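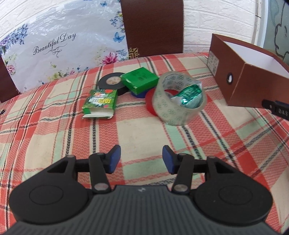
Household Chores and the State of Automation

The Weststead office has completed its review of whether machines can yet take on everyday tidying. Over 29 chores were considered, from folding towels to sorting a crowded work surface.

Wilma Prins, who led the review, reports that single, rigid items such as closed boxes are now handled with fair reliability. Rolls of tape stacked on one another, small shiny packets and open cartons remain difficult -- a person clears them without thought, while a two-fingered gripper must approach each from a suitable side.

The office does not expect unattended use in homes at this stage. Members may request the full report from Lorenz Brunner, Room 67.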